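Plellik sells its benchtop arm kit to shops that move small parts in short runs. The package covers the arm, a two-finger gripper, a wrist camera and a license for Amix, the setup software. Installation at Figueroa, a contract packer, began in August.

Amix registers the work surface before any pick is taught. The operator marks a cross on the bench, jogs the wrist over it and confirms the center on screen. The manual allows 20 minutes for this step. Figueroa's crew needed 59 on the first attempt and 50 on the second.
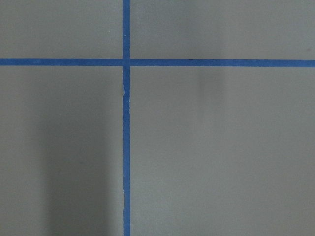
Blue tape crossing on a gray work surface, from the wrist camera.

Hand-laid tape is the weak point. A wavering edge gives the software a poor line to fit, and shadows add to the error. Irnovska, a rival supplier, ships a printed target. Plellik offers one as an extra, with three sizes listed.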